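Ustico news: the quince is back, and so are we

14/05/2023

We have been quiet since the winter, and those of you who wrote to ask whether we had given up on quince paste can stop worrying. We had merely run out of quinces. The new batch is in the shop now: 334 jars, each labeled by hand in handwriting that gets noticeably worse toward the end of the run.

The fruit comes from the old Tejada orchard above Fastmont, where the trees get no spray and very little encouragement. Raw, a quince is hard, sour and covered in gray fuzz. Cook it slowly with sugar and lemon and it goes the color of a brick and smells like roses, and you forgive it the blister you got from cutting it up. 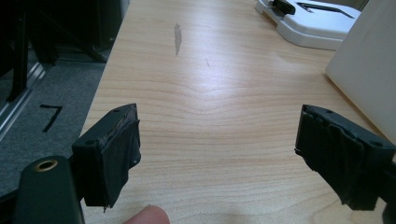
We make two versions. The plain one is the one to buy if you have a decent sheep's milk cheese at home and want to look as though you planned dinner. The other has green chile in it and divides families. Try it on roast pork before you write to complain, and then write to us anyway, as we enjoy the mail.

The quince liqueur will be later. It went into glass last fall and tastes at the moment like something you would use on a door hinge. We'll taste it again in August.

We will also have a table at the Skirley market all summer, next to the honey people, with samples of both pastes and a small dish of crackers. Regulars know that the crackers are for tasting and are not lunch. Bring back 2 clean jars with their lids and we'll knock a little off your next one.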